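The Woman Who Answers the Letters

Perla Valdovinos keeps the complaints in a shoebox, and the shoebox is full. She has been the recipe editor at the Boronham Courier for long enough to have worn out two office chairs, and in that time she has learned that readers will forgive a misspelled mayor but not a missing teaspoon.

"I left the baking powder out of a coffee cake once," she says. "One line, gone. I got 408 letters. The year they closed the bridge we got maybe a dozen."

We are talking in her kitchen on Cuvetwood Road, where every recipe in the column gets made before it runs. She is making plum dumplings while we talk, or she is supposed to be. So far she has peeled one potato and put the peeler down to make a point.

The column is called Perla's Table, a name she has never liked. She wanted Supper. The editor at the time told her Supper sounded like a threat.

It runs on the back page next to the crossword, and most of its recipes come from readers, on index cards, on the backs of gas bills, and in one case on a paper plate. Her job is to turn them into something a stranger could follow. This is harder than it sounds, she says, as people who cook well are often terrible at saying how they do it.

"They write 'add flour until it's right.' Right for who? I call them up and they say, well, you'll know. I don't know! I'm calling you!"

Her worst case was a fish soup from Sølve Bakke, a retired dentist who gave the cooking time as "the length of the second side of the record." It took three phone calls to find out which record, and a fourth to find out he had since switched to the radio. She timed it in the end at his stove, with him standing behind her saying it was done, no it wasn't, yes it was. The soup ran in April and people still ask for it.

She doesn't think of herself as a chef. She trained as a bookkeeper, and took over the column when the previous editor, Catriona Skinner, moved to the coast and left behind a drawer of clippings and a note that said only "Watch the salt." Perla has watched the salt. She has also watched three publishers come and go, each with a plan to make the page more modern.

"One of them wanted everything in under 300 words," she says. "I said fine, which ones do you want me to take out of the strudel?"

What did he say?

"He said the adjectives. There weren't any adjectives. It was a strudel."

She picks the peeler back up. The potato gets some attention.

I ask whether people still need a recipe column, when any phone will give you a thousand dumplings before you've found your glasses. She has clearly been asked before, and enjoys it about as much as you'd expect.

"The phone doesn't know Hiba Yammine," she says. Mrs. Yammine's stuffed grape leaves have been in the column four times, each time with a correction to the last. "She's getting closer. She told me so herself. You can't get that from a phone." 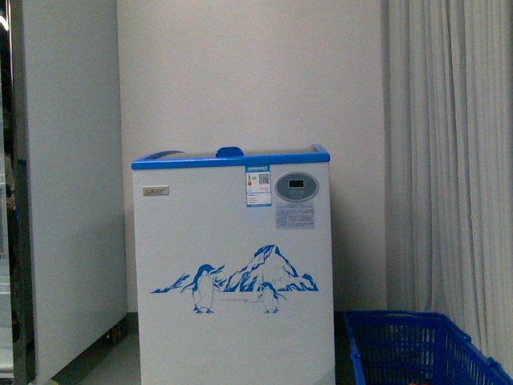 Aino Juntunen, reached by telephone, took a different view of the column, saying she had read it for years and had never once cooked from it. She liked the arguments. Her favorite was the long winter exchange over whether a meat pie should have a bottom crust, which she had followed, she said, like a trial. She was for the bottom crust and felt her side had been poorly represented.

Perla takes this well when I pass it on. Half her readers don't cook, she reckons, and the other half don't follow the instructions.

"They write to say it came out bad, and then you get to the second page and they used honey for the sugar and left out the eggs. I write back. I say, that sounds like a different cake, good luck with it."

She does answer every letter, by hand, usually in the evening. The only ones she won't answer are about cilantro. She feels that everything has been said.

By now it is past four and there are three peeled potatoes on the board. The dumplings were meant to be lunch. She looks over the reader's card again, holds it at arm's length, and then holds it out to me.

"Does that say a pinch or a pint?"

I tell her I think it says pinch. She looks unconvinced and goes to find the phone.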